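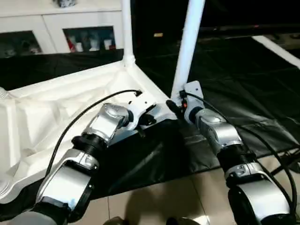

Pack-away furniture scheme promises plenty, shows little

2021-02-07

A scheme to lend out lightweight garden and party furniture in Miscombe will start in May, according to Brastar, the firm behind it. Households will pay £10 to borrow a bundle called Flida for a weekend. Whether many will want to is another matter.

Each bundle is meant to hold plastic furniture with legs that pull out of their sockets, a cloth, some drinkware and dark fabric to wrap the breakable or scratchable bits. The borrower puts it all up, uses it, takes it down again and hands it back packed. Brastar says one adult can do the packing in eight minutes.

That figure deserves a hard look. It comes from the firm's own leaflet, which does not say how many people were timed, or whether any of them had done it before. Anyone who has tried to get a plastic leg out of a tight socket after a wet afternoon will have their own number in mind. The leaflet is also silent on cleaning, and a cloth that has been under a birthday tea doesn't go back in a bag as it came out.

The wrapping is the part Brastar talks up most. There are no fitted sleeves and no dividers, only loose fabric to be tucked round whatever needs it. The firm calls this "flexible". It is certainly cheap. Tumblers wrapped by a careful person will probably be fine, and tumblers wrapped by someone in a hurry to get the car loaded may not be.
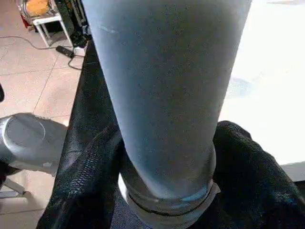
A tumbler with black fabric bunched around its lower end.

Then there is the deposit. Borrowers will leave £50, and the terms let Brastar keep part of it for "marks beyond ordinary use". Asked what an ordinary mark looks like, the firm said each case would be judged on return. It would not say who does the judging. Seven days are allowed for refunds, a long wait for money left against a few pieces of plastic.

Collection will be from the Aquino yard, at the bottom of the hill, where parking is poor and the gate is locked at lunchtime. Delivery is "being explored". The same phrase was used of the firm's parasol hire, which never got as far as a price list.

The large cloths may cause the most bother. They crease at once when pulled round a leg or upright, and the instructions ask for them back folded square, with no guidance on how one person is supposed to manage it.

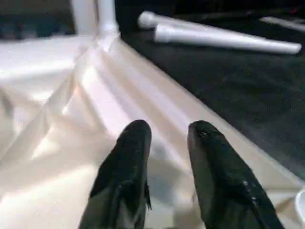
Gus Greenberg thinks the folding rule will be dropped before the summer is out, and would sooner see the fee halved and the cloths left out of the bundle altogether, as most homes have a sheet that would do.

Brastar said the cloths would stay. Bookings open once the terms have been reprinted, and the firm gave no date for that.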